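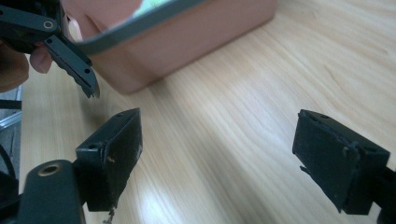 A gripper is the part of a robot that takes hold of things. It does the job that a thumb and finger do for you. At the Ledmont open day in June, visitors can see several grippers up close and try one by hand. Look at the two black fingers pointing at each other over the wooden table. They are open, with a wide gap between them. An object has to fit into a gap like that before the fingers can close on it. The inner faces have black padding, and on both fingers it is worn and torn. Padding helps a finger grip without slipping.

How does a robot learn to grip?

One way is to copy people. A person holds a gripper and picks something up. Sensors record how the gripper moves. This is called a demonstration. At Ledmont the recordings go into a program named Fluklow, which now holds 3,088 demonstrations. Of these, 498 show a gripper lifting a cup.

Why so many? Cups differ in size and shape, and they stand in different places. A robot that has been shown only one cup may miss the next one.

Try it at the open day

The hand-held grippers are in the Hauser room. Squeeze the handle slowly – the fingers close at the same speed as your hand. Start with a sponge block, then try a pencil. The last demonstration on Wednesday starts at 4 p.m.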